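Search this site
Enter keywords Go

Teaching a box-to-box move by remote control

Moving a small stack from one box to another makes a good first task for remote teaching. It is short, it needs a careful grip, and the result is easy to judge. We use it at Prenwood for new operators before they get anything harder.

Set two open boxes on the table, close together but not touching. Different colors help, because you will name them in the log. Put the stack in the start box and leave the other one empty. Turn the boxes at an angle to the table now and then so the robot doesn't learn a single layout.

Clear the path between the boxes. Things at the back of the table can stay if the arm won't cross them.

Before recording, drive the arm over the start box and stop with the fingertips a little higher than the rim. Check your view. If you can't see the stack past the fingers, move your chair or your monitor, then try again.
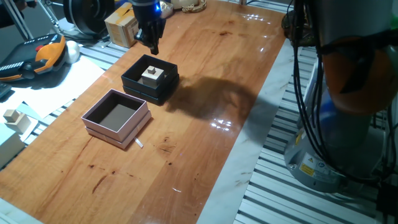 Black box with the stacked blocks inside, pink box empty, gripper at the back rim.

Start recording and lower the gripper slowly. Close on the large block, well below the small one. Pause for 2 seconds, then lift straight up. Most dropped blocks come from moving sideways too early.

Cross to the second box at rim height plus a hand's width. Lower until the block rests on the floor of the box, open the fingers, and back out the same way you came in.

Stop the recording before you drive home. Log the start box, the end box and whether the top block stayed on. Keep the failed runs in a separate folder.

Plan on 53 good runs. That takes roughly 12 minutes per batch of ten once your hands settle down.

Ngaio Bright

Comments

Driltitz: Do you swap the start box halfway through?

Ngaio Bright: Yes, after run 23.

plollov_fan: The pause before lifting fixed it for me. Thanks.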